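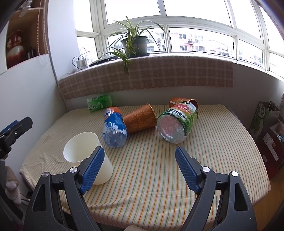 CONDETPORT, 12th January – Wallin, the operator of short-stay apartments and guesthouses, will end the supply of disposable drinkware in its Condetport properties and replace it with washable cups and refillable carafes. The change follows a trial in 10 guesthouses and will be introduced in stages, reaching up to 200 guest rooms and apartments by the close of the program. It applies to the everyday articles that gather on a table during a short stay, such as a white plastic cup or a clear plastic bottle with a blue label left on a striped tablecloth. Guests remain free to bring their own food and drink, and no charge will be made for the new items.

The program, called Cernier, is being delivered with Potetti, which supplies and launders household goods for the lodging trade. Potetti will provide the drinkware, collect used pieces from each building and return them washed and packed for the next arrival. Wallin will continue to clean rooms with its own housekeeping staff.

Under the agreement, each room will receive one cup per registered guest, one spare and a lidded carafe. Apartments with a kitchen will also receive drinking glasses. Broken or chipped pieces will be withdrawn at the next room change and returned to Potetti, where they will be recorded before disposal. Normal breakage will not be billed to guests.

"Disposable cups entered our rooms at a time when they were easy to order and easy to store," Wallin said in a statement. "The trial showed that our housekeeping teams can manage a washable set within the time already allowed for a room change. We are therefore able to proceed without altering check-in or check-out times."

How the trial was carried out

The trial lasted for two seasons and covered properties of different sizes, including several without an elevator. Housekeeping teams were asked to keep a simple record of the number of clean sets delivered, the number collected and any pieces missing. The properties were selected to include both family guesthouses and buildings let mainly to business travelers.

Missing pieces were the most common difficulty in the first season. In most cases the cups had been moved to another room or to a shared terrace and were found during the weekly check. Wallin responded by marking each set with a small color band that corresponds to a floor. The bands will be used in all properties joining the program.

A second difficulty concerned storage. Washable sets take up more shelf space than sleeves of disposable cups, and linen closets in the older guesthouses are narrow. Potetti has since introduced a shallower crate that fits beneath the lowest shelf, and deliveries to these addresses have been made smaller and more frequent.
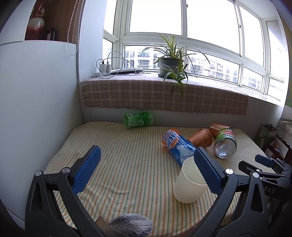

A plain white paper cup, one of the disposable types covered by the program.

Paper cups included

Both plastic and paper drinkware fall within the scope of Cernier. Wallin considered keeping paper cups in rooms without a kitchen, where guests may wish to have water beside the bed, and decided against maintaining two separate systems. Housekeeping staff in the trial properties had reported that mixed stock led to errors at delivery and made the weekly count harder to complete.

Small quantities of paper cups will be kept at reception desks for guests who request one, including those taking a drink with them on the morning of departure. Remaining stocks of plastic cups will be used up at Wallin staff premises. No unopened stock will be discarded.

Tap water in each participating property will be available for filling carafes, and a notice in the room will explain where the nearest filling point is located. The notice has been prepared in 11 languages. Guests who prefer bottled water may continue to buy it locally, and separate collection bins for empty bottles will be placed on the ground floor of each building.

Schedule

The first group of properties will change over before the end of January. These are the guesthouses that took part in the trial, where crates, shelving and collection points are already in place. Apartments near the harbor will follow, and the remaining addresses will be added as leases on existing vending and supply contracts expire.

Owners who let their apartments through Wallin will receive a letter setting out the changeover date for their building, the contents of each set and the arrangements for access. Owners do not need to buy any equipment. Those who already provide their own cups and glasses may keep them in use, provided that the pieces can be washed at high temperature and that a full set is available for each arrival.

Training for housekeeping staff will take place on site during paid hours. Each session covers handling, crate labeling, the floor color bands and the procedure for reporting damage. Seasonal employees will receive the same session at the start of their contract.

"Our task is to make sure that a clean set is on the shelf when the housekeeper opens the closet," Potetti said. "We have added a collection route for Condetport and will review its timing with Wallin after the first group of buildings has changed over."

About Wallin

Wallin manages guesthouses and short-stay apartments in Condetport on behalf of private owners and on its own account. Its services include reservations, reception, housekeeping and routine maintenance.

About Potetti

Potetti supplies, collects and washes linen, tableware and kitchen goods for guesthouses, small hotels and apartment operators.

Press inquiries should be addressed to the Wallin communications office in Condetport. Owners with questions about a particular building are asked to contact their usual property manager.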